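Plarkico, service aux résidents
Fil pratique : plier et ranger le linge dans un petit logement. Les consignes qui suivent s'adressent aux occupants des résidences Sorensen et Gendton. Elles complètent le livret remis à l'entrée dans les lieux.

1/ Surface de travail
Le lit convient parfaitement au pliage, à condition d'être fait. Tendez le drap-housse jusqu'au mur avant d'y poser le linge. Quelques plis dans le drap ne gênent pas. Un vêtement bleu se repère sans peine sur un drap vert pâle ; pour le linge clair, préférez un fond plus soutenu.
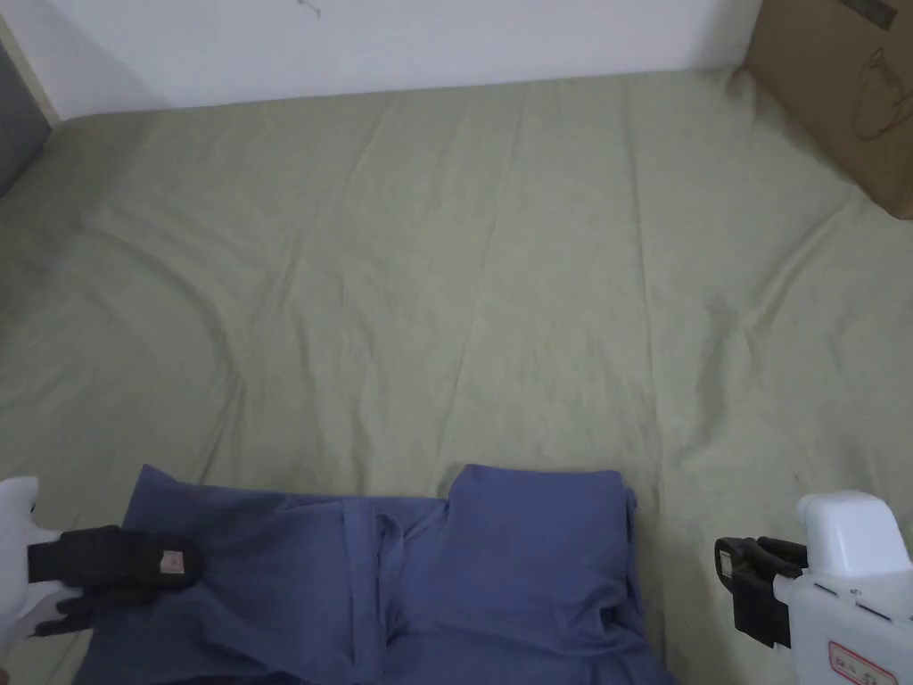 2/ Avant de plier
Traitez les pièces une par une. Videz les poches, fermez les boutons, remettez les manches à l'endroit. Le reste du linge attend dans la corbeille. Les articles encore humides retournent sur l'étendoir : un placard fermé ne les séchera pas, et les odeurs qui en résultent font l'objet de signalements chaque année en mai.

3/ Mise à plat
Étalez la pièce avant le premier pli. Un coton froissé en boule garde ses bosses, et tout pli fait par-dessus sera de travers. Dégagez les pans qui se chevauchent, puis lissez du centre vers les bords, du plat de la main.

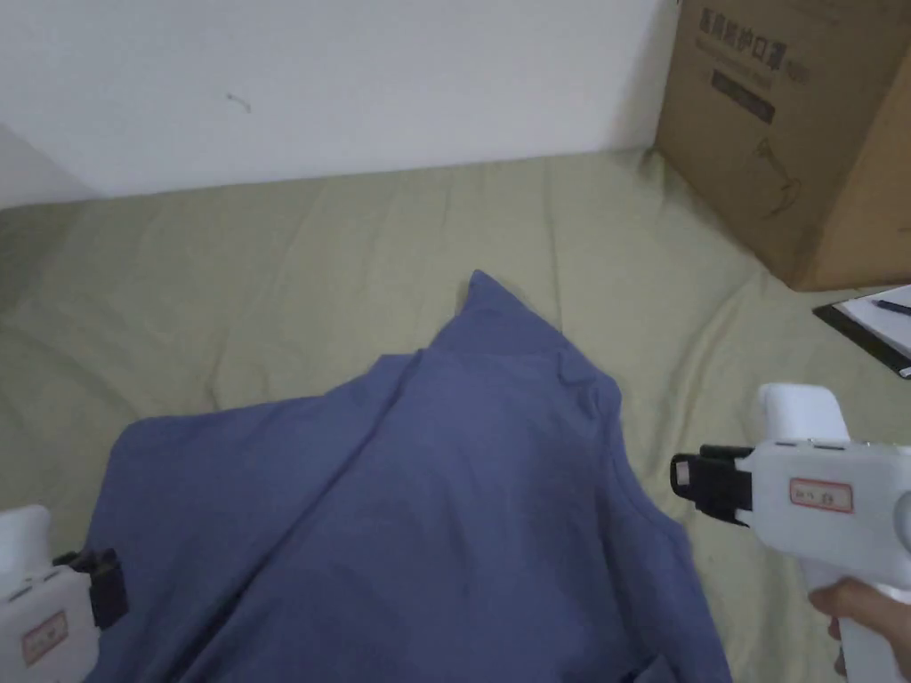 Rabattez ensuite un côté vers le milieu, puis l'autre, de manière à obtenir une bande de largeur régulière. Pliez cette bande en deux ou en trois selon la hauteur de l'étagère. Pour les tablettes Sterkia installées dans les placards, nous recommandons une largeur finale de 22 cm.

4/ Piles
Une pile ne devrait pas dépasser 10 pièces. Les vêtements lourds se placent en bas. Le linge de lit se range à part, chaque parure glissée dans l'une de ses taies d'oreiller.

5/ Cartons
Beaucoup de résidents conservent des cartons de récupération pour le linge hors saison. Cet usage est admis dans les chambres, dans la limite d'une hauteur totale de 40 cm sous les fenêtres. Les cartons sont interdits dans les couloirs et devant les radiateurs.
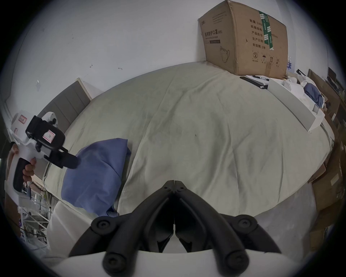
Tout carton réemployé doit porter une étiquette indiquant son contenu réel et la saison concernée. Les mentions imprimées d'origine prêtent à confusion, surtout lors d'un déménagement. Un carton marqué « Medical protective mask », avec l'indication N95 et le dessin d'un masque, sera pris pour du matériel médical par quiconque ne l'a pas rempli. Masquez ces inscriptions ou inscrivez le contenu en grand sur une autre face. Un stylo posé près du carton suffit à le faire au moment du remplissage.

6/ Fin de séance
Libérez le lit le soir même. Le linge plié rejoint le placard, les papiers et fournitures retournent à leur place. Les vêtements dont vous n'avez plus l'usage peuvent être déposés à l'accueil le vendredi, propres et en sac fermé.

7/ Étiquettes
Des étiquettes adhésives sont disponibles gratuitement à l'accueil des deux résidences. Le stock est de 2 000 unités pour le semestre, merci de n'en prendre que le nécessaire.

Le prochain fil portera sur l'entretien des étendoirs et l'aération des placards.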